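Search this site Enter keywords

Rehearsal Is Work, and It Should Be Scheduled as Work

Aishwarya Shenoy

Last updated: January

The usual debate about kitchen automation concerns headcount. At Dewan, the catering contractor where I plan shifts, headcount has not moved. The site employs 45 people and did so before the Julen program began. What has changed is the distribution of hours, and I think management has recorded that change badly.

Julen is a two-armed mobile robot intended for cold storage duty: opening refrigerators, pulling drawers, returning items to their assigned shelf. Before any task is allowed on the kitchen floor it is run in simulation by the integrator, Zulleris. Our staff take part in that stage. They define the task, review the runs and mark failures. A drawer task is reviewed over 300 runs before it is considered for a live trial.

Reviewing is not light duty. A reviewer has to decide whether a grip on a handle would be acceptable in a kitchen with people walking behind it. That judgment comes from years of handling stock. The simulator supplies geometry and contact forces. It does not supply the knowledge that a cook will reach across an open drawer without looking. 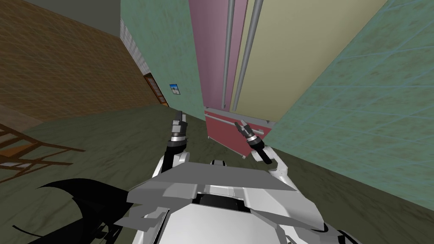 Simulated run, drawer task: right gripper near the handle of the red lower drawer.

Boonmee Sitthichai has run our cold room for 16 years. He now spends part of each shift at a review terminal, and his objections have been specific. The approach to a low drawer, he argued, should be judged together with the position of the idle arm, which occupies aisle space whether or not it is doing anything. Zulleris added the idle arm to the scoring sheet. His job title and pay grade stayed as they were.

I consider this the central defect of the program. The contract between Dewan and Zulleris prices simulation time, hardware and maintenance. Staff review appears nowhere in it. On our side the hours are booked as "general duties," the same code used for sweeping the loading bay. In one month we booked 53 hours of review under that code — enough to distort the staffing figures for the cold room, which then looked overstaffed on paper.

The counterargument is that review is temporary. Once the tasks are validated, the hours will fall. I doubt it. Menus change, shelving is moved, and a replacement refrigerator may have its handles in a different place. Each change sends a task back to simulation, and each return needs a reviewer who knows the room.

Two corrections would be inexpensive. Review should have its own time code, and any person signing off a task should be graded as a technical reviewer for those hours. The cold room roster should then be calculated with the review hours removed. I have submitted both to operations and expect a reply before the next contract period.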